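Visit report: the Denden folklore archive open day

Filed under: Events, Research for writers

The Denden archive opens its reading room and store to the public once a year, in October. It holds written and recorded accounts of local beliefs: household spirits, water creatures, warning lights, revenants and the charms used against them. I attended the morning session on behalf of our writing group. These notes are for members who may want to use the collection as source material.

Arrival and registration

Doors opened at 9.30. Registration is by surname and each visitor is given a coloured slip which fixes the order of the store tour. Bags go into lockers, and pencils only are allowed past the second door. Laptops are permitted in the reading room but sockets are limited to the tables along the north wall.

The introductory talk was given by Hoi-yan Chuang, who catalogues the oral accounts. It lasted half an hour and dealt mainly with how the collection is arranged. Accounts are filed by the place where they were told, and the creature is a secondary heading. A writer looking for drowned-bride stories must therefore consult the subject index first and then request each place file separately.

The collection

The archive has 343 place files. Of these, 274 have been indexed by subject. The remainder can be requested, but the only finding aid is a typed sheet at the front of each file giving the teller's initials, the month of telling and a one-line summary.

Recordings are kept apart from the paper files. Listening copies can be played at two desks with headphones. Sound quality on the older tapes is poor, and I would advise reading the transcript first where there is one. Transcripts keep dialect spellings. A short glossary hangs on a string beside each desk.

The Tam notebooks

The main display was given over to the Tam notebooks, a set of 4 volumes compiled by a schoolteacher from stories brought in by pupils. Volume 2 was open at an account of a marsh spirit which borrows the voice of whoever last locked the door. The entry gives three versions:

In the first, the spirit asks to be let in and must be refused by name.
In the second, it asks nothing and repeats the last words spoken in the house.
In the third, it can be sent off by unlocking the door and locking it again in silence.

The third version is told by one pupil only. Chuang considers it a later addition, on the grounds that the lock is described in detail and the marsh is not mentioned. The notebooks have not been published in full. Copies of single pages can be ordered for private study.

The store tour

Groups of eight were taken through the store for twenty minutes each. Paper files stand upright in lidded boxes, with the place name on the spine and a blank card left wherever a file is out on request. The temperature is logged twice a day. Questions were taken at the end, most of them about mould. The archive's practice is to isolate an affected file and treat it by hand, leaf by leaf, which can take it out of use for several months.

The readings

Two short readings closed the morning. The first was from Zurkik, a story cycle based on a boundary spirit that moves marker stones at night. The author had worked from nine place files and explained which details were taken over and which were made up. The second, Gatix, was a single long tale about a bell that is heard only by people who owe money. It kept close to the archive text, and the prose suffered a little for it. Both readers were asked about permissions. Accounts more than seventy years old may be adapted freely. Later ones need a signed form, and the archive will forward it to the family where an address is held.
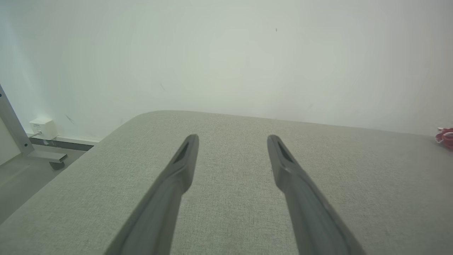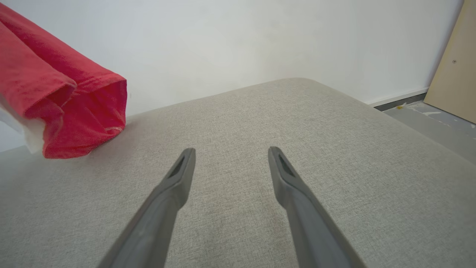
Practical notes for members

Reader's tickets are free and last 3 years. Proof of address is required.
Place files must be ordered by noon for use the following day.
The limit is five files per reader at one time.
Photography of paper files is allowed without flash. Recordings may not be copied.
The subject index can be consulted at the desk but is not available online.
The nearest place for lunch is the bakery opposite the bus stop, which closes at two.

I have ordered copies of the marsh spirit pages and will bring them to the next workshop.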